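Visit to the Penry show house, Cillcombe

I went out to Cillcombe in January to look around the Penry house, which had its doors open from 12 until late afternoon. The house belongs to a small firm called Orkia that rents furnished rooms and runs short courses in housekeeping. Glenys Griffiths met our group of 13 in the hall and handed out a plan of the two floors.

We started in the kitchen and the linen room. The linen room was the better organized of the two. Sheets are kept by bed size, with the pillowcases inside the fitted sheet so a full set comes off the shelf in one go. Hywel Hughes, who looks after the laundry, told us the house got through 3,774 sets last year. He prefers to fold while things are still a little warm from the dryer, and he does it on a bed whenever he can, as the tables are too low for his back.

Upstairs we had most of an hour in the bedroom with the turquoise wall. The morning course had been on sorting and folding clothes, and the bed was still in use for it, with the rumpled things at one side and the folded stack nearer the middle.
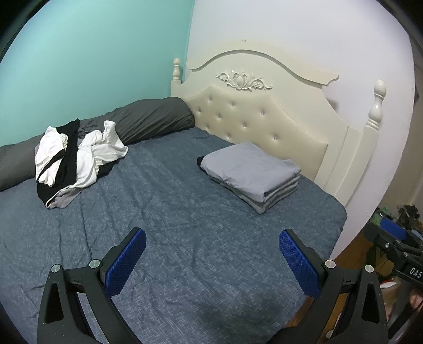

Kyriaki Athanasiadis teaches the folding course and took our questions. Her method is simple. She pulls out one garment at a time, lays it face down, brings the sleeves in and folds up from the hem. Darks and whites are not separated at this stage. She sorts by the drawer they are going to and leaves color for the wash.

Somebody asked about the bed itself. The headboard has a carved flower scroll at the top and a tufted panel with small crystal-like buttons, and a couple of people wanted one. Teodoro Yap, who buys for the house, said it came from Hirnonier and cost 1,430 with delivery. He finds the buttons slow to dust and uses a soft paintbrush on them. The comforter has a fine crosshatch pattern in white on blue, and he likes it for a rental room as small marks don't show.

Tea was downstairs at the end. The stairs are steep and the upper landing is narrow, so a large group would need to split up. Parking is on the lane behind the house. Branwen Prydderch takes the bookings for the next visit, and the wardrobe room should be open by then.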